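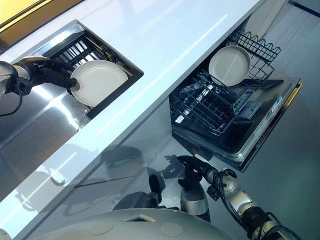 싱크대 식기 건조대에 놓인 흰 접시.

작업 노트 2025-04-11

사고보고서 양식 개정 3차. 오늘은 하루 종일 양식만 들여다봤더니 눈이 뻑뻑하다. 그래도 꽤 많이 나갔으니까 까먹기 전에 적어 둔다(다음 주의 나, 그리고 이걸 열어 볼 Siltow 쪽 분들을 위해!).

3월에 들어온 보고서 54건을 다시 다 읽었다. 지난번엔 대충 훑고 "원인 칸이 너무 좁다"로 끝냈는데, 찬찬히 보니까 문제가 칸 크기보다 순서에 있는 것 같다. 지금 양식은 맨 위에 날짜, 부서, 작성자, 그다음 바로 "사고 원인"이 나온다. 무슨 일이 있었는지 한 줄도 안 썼는데 원인부터 쓰라고 하니 다들 "부주의"라고 적고 넘어간다. 54건 중에 25건이 "부주의" 아니면 "확인 미흡"이었다. 나라도 그렇게 썼겠다. 퇴근 직전에 받은 종이에 첫 질문이 그거면 뭐 어쩌겠나.

그래서 이번 안에서는 "경과"를 제일 앞으로 올렸다. 시각 / 한 일 / 본 것, 이렇게 세로로 세 줄기. 처음엔 시각 칸을 12줄 넣었는데 Daryna Dmytriv 씨한테 보여줬더니 빈 줄이 그렇게 많으면 다 채워야 하는 줄 안다고 한다. 맞는 말이라 7줄로 줄였다. 모자라면 뒷장에 이어 쓰면 되고, 뒷장에도 같은 표를 그대로 넣었다. 인쇄소 갈 때 양면으로 뽑아 달라고 꼭 말할 것. 2차 때 단면으로 와서 뒷장 표가 따로 놀았다. 으.

용어도 좀 손봤다.

"피해자" → "다친 사람". Festberg 창고에서는 손가락 살짝 긁힌 걸로 피해자라고 쓰기가 민망해서 아예 안 냈다는 얘기를 들었다. 이런 건 진짜 아깝다. 작은 일일수록 종이로 남아 있어야 나중에 같은 자리에서 또 났는지 알 수 있는데.

"조치 사항"은 둘로 쪼갰다. 그 자리에서 바로 한 것, 그리고 앞으로 할 것. 예전 보고서를 보면 "바닥 닦음"이랑 "배수로 교체 요청"이 한 칸에 같이 들어가 있어서, 교체 요청이 실제로 누구한테 갔는지 추적이 안 된다. 앞으로 할 것 옆에는 담당자랑 기한 칸을 붙였다. 기한이 비어 있으면 접수를 안 받을지 말지는 아직 못 정했다. 나는 안 받는 쪽이 좋은데 현장에서 싫어할 것 같고... Moynihan 팀에 한번 물어보기로.

"목격자 의견"은 "본 사람이 한 말"로 바꿨다. 의견이라고 하니까 다들 누구 잘못인지를 쓴다. 들은 대로 따옴표 쳐서 적으라고 작은 글씨로 안내를 넣었는데 글씨가 너무 작은가? 프린트해서 팔 길이만큼 떨어뜨려 보니 안 읽힌다. 한 단계 키울 것.

오후에는 채워 보기 시험. 새 양식이랑 옛 양식에 똑같은 상황(지게차가 후진하다 선반 기둥을 건드림, 다친 사람 없음)을 주고 Daryna 씨랑 내가 바꿔 가며 써 봤다. 옛 양식은 7분, 새 양식은 12분 걸렸다. 길어진 건 좀 걸리는데, 읽어 보면 차이가 확 난다. 옛날 걸로 쓴 건 "후진 중 선반 접촉, 주의 요망" 끝. 새로 쓴 건 후진 경보음이 다른 차 소리에 묻혔다는 얘기랑, 통로에 팔레트가 나와 있어서 평소보다 크게 돌았다는 얘기까지 나온다. 같은 사람이 같은 상황을 두고 썼는데도 이렇게 다르다니! 솔직히 신났다. 물론 우리 둘은 양식을 만드는 사람들이라 현장에서 똑같이 나온다는 보장은 없다. 두 사람짜리 시험이니까 너무 믿지 말 것.

막힌 부분. "왜?"를 여러 번 묻는 칸을 넣을지 말지. 넣어 봤더니 Daryna 씨는 세 번째 "왜?"부터 짜증이 난다고 했고 나도 네 번째에서 막혀서 같은 말을 돌려 썼다. 이건 쓰는 사람 혼자 할 일이 아니라 검토하는 자리에서 같이 할 일 같다. 일단 본 양식에서는 빼고 검토용 별지로 옮겼다. 별지 제목은 아직 "검토지"인데 더 나은 이름 있으면 여기 밑에 적어 주세요.

그림 칸은 살렸다. 모눈을 연하게 깔아서 위치를 대충 그리게 했다. 옛날 보고서 중에 여백에다가 볼펜으로 선반이랑 출입문을 그려 놓은 게 있었는데 글 한 쪽보다 그게 훨씬 알아보기 쉬웠다. 모눈이 너무 진하면 복사할 때 시커멓게 나오니까 농도는 인쇄 견본 보고 다시 정하기.

Warico 서식함에 올릴 때 파일 이름 규칙도 정해야 한다. 지금 서식함에 "최종", "최종2", "진짜최종"이 나란히 있다. 전부 내가 올린 거다(반성 중). 3차부터는 차수만 붙이고 지난 건 보관 칸으로 내리겠다.

남은 일
- 안내 글씨 키우기
- 기한 칸 비었을 때 처리, Moynihan 답 기다리는 중
- Festberg에서 실제로 써 볼 사람 두 명 구하기. 양식 만드는 데 안 끼었던 사람으로
- 모눈 농도
- 옛 양식 남은 종이 어떻게 할지. 이면지로 쓰다가 섞이면 골치 아프니 한쪽에 크게 줄을 긋든지

아, 그리고 접수 번호를 손으로 쓰는 칸이 오른쪽 위에 있는데 철하면 구멍에 걸린다. 접수하는 분이 지난번에도 얘기했는데 내가 또 잊어버렸다. 왼쪽은 더 안 되고, 가운데 위로 옮겨서 한 장 뽑아 놨다. 내일 펀치로 뚫어 보고 괜찮으면 그대로 간다.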